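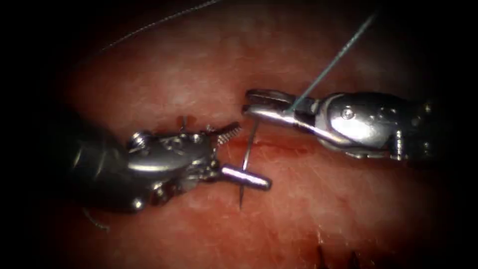

## Ovside: The Complete Series (Larkby box set)

I paid £129 for this in September, mainly for the commentaries. *Ovside* ran for five series and most of it has been hard to find since Larkby took it off their streaming service.

The box is solid card with a slipcase. The discs sit in plastic trays that grip too tightly, and I bent one getting it out. The booklet is better than I expected, with a long interview in which Xiomara Tran talks about being written out in series 3 and asked back by post.
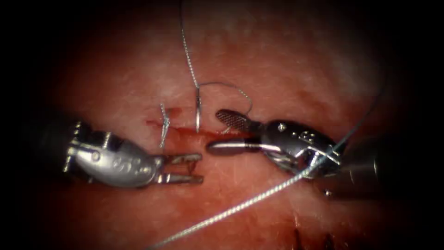 *Two instruments reaching in over a short incision*

Picture quality varies. Series 1 and 2 look soft, and the night episodes are still too dark. From series 3 onwards it's sharp and the colours hold up well. Sound is fine throughout, though the subtitles drift a second or so behind in the finale.

The commentaries are the reason to buy. Everett Boateng and Inna Hordiienko clearly get on – they spend most of the wedding episode arguing over who forgot the line – and Boateng admits he turned the part down twice.

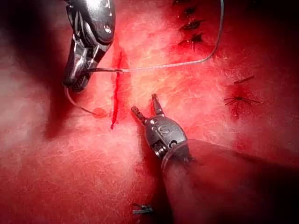 Myrtle Achterberg only turns up for one commentary and says very little, which is a shame given how much of the later writing was hers. There are no deleted scenes either.

Only 600 copies were made with the signed card. Mine was number-stamped but unsigned, and Larkby posted a replacement after one email. Four stars out of five.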